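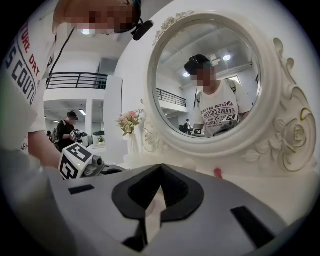 Cycle ferries of the Nostholm inlets

The cycle ferries of Nostholm are a group of small passenger boats that carry bicycles and their riders across the inlets on the western side of the island. They run from May until the end of the season set each year by the harbor office. Motor vehicles are not carried.

History

Before the coast road was built, farm households crossed the inlets by rowboat, and bicycles were laid across the stern. The first boat fitted for bicycles was the Corkik, converted from a mussel barge by the boatbuilder Vilgot Lie. It had a flat foredeck and a hinged ramp, which allowed loaded bicycles to be wheeled aboard. Lie ran the crossing himself for 6 seasons and then sold the boat to the parish.

The parish operated the service at a loss. It was later transferred to Caltura, a transport cooperative based at the southern landing, which added two boats and introduced a single ticket valid on all crossings. Under its first manager, Gert Magagula, the cooperative also took over upkeep of the gravel paths between the landings.

Routes

There are 5 crossings. The longest, between Kälin and the old lime quay, measures 1183 meters and is exposed to westerly wind; it is suspended more often than the others. The shortest lies within the inner inlet and is worked by a cable boat, which passengers may be asked to help haul. The remaining three connect farm tracks that have no other link to the coast road.

Boats are called from either side by raising a painted board on the landing post. The timetable applies only to the Kälin crossing.

Use

Most passengers in the early years were farm workers, schoolchildren and the district midwife. Touring cyclists now make up the larger share in summer, although residents holding a season card continue to board first. A survey by the geographer Benedikt Seidel recorded some 630 crossings with cargo bicycles in a single season, chiefly carrying milk, feed and mail.

Fares are charged per rider. Trailers are charged as a second bicycle, and tandems as one.

See also

Coast road (Nostholm)
Cable ferries
Rural mail delivery by bicycle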